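Trorkitis 2.0 est sorti, et je l'ai installé le soir même

8 mars 2024 - Ça y est, la nouvelle version de Trorkitis est en ligne ! Pour ceux qui débarquent : c'est le planificateur de saisie libre que développe la petite équipe d'Edden, celui que j'utilise depuis deux ans pour tout ce qui ressemble à du vrac dans un bac. On l'attendait depuis août (la date avait glissé deux fois, je ne vais pas refaire l'histoire) et je me suis jeté dessus.

Le gros morceau, c'est la gestion des parois. Jusqu'ici, le planificateur proposait des prises superbes sur le papier, puis le contrôle de collision en rejetait la moitié parce que le poignet aurait touché le bord. Maintenant les deux étapes tournent ensemble : chaque candidat est noté avec sa trajectoire d'approche et sa trajectoire de sortie. Margit Sárközi, qui a écrit l'essentiel du module, m'a expliqué au téléphone qu'elle était partie de 1000 candidats par cycle avant de descendre à 200, mieux répartis. Le calcul tient en 89 millisecondes sur ma machine de bureau, qui n'a rien d'une bête de course.

Côté perception, le format des nuages de points change, donc attention si vous avez des scripts maison. J'en avais treize à reprendre, j'y ai passé la soirée et je râle encore un peu. Le convertisseur fourni marche bien pour les fichiers récents, beaucoup moins pour ceux enregistrés avec l'ancien pilote Sturkov - gardez une copie avant de lancer quoi que ce soit. 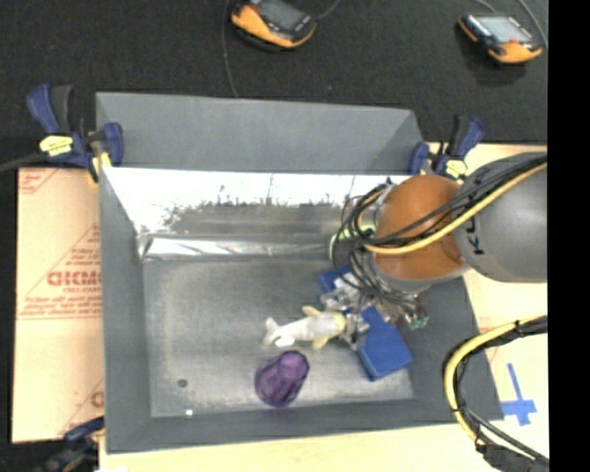
La pondération des objets voisins est l'autre nouveauté qui me plaît beaucoup. On peut enfin dire au planificateur qu'un contact léger avec la pièce d'à côté est acceptable, au lieu de l'interdire en bloc. Avec une boîte bleue posée en biais sous la pince et un poisson jouaune la tête tout contre un doigt, l'ancien réglage par défaut aurait vite fait d'écarter la prise ! Il y a aussi un champ pour l'encombrement des câbles autour du poignet, à remplir à la main, et franchement, avec des boucles noires qui descendent jusque dans le bac, je vous conseille de voir large.

Il reste des trous. Les surfaces brillantes donnent toujours des points fantaisistes, et l'interface de réglage est en anglais seulement (Margit cherche des relecteurs pour la version française, écrivez-lui). Le greffon pour Asante suivra dans une mise à jour séparée, sans date pour l'instant. La 1.x recevra encore des correctifs jusqu'en août, et les notes de version sont dans le dossier d'installation.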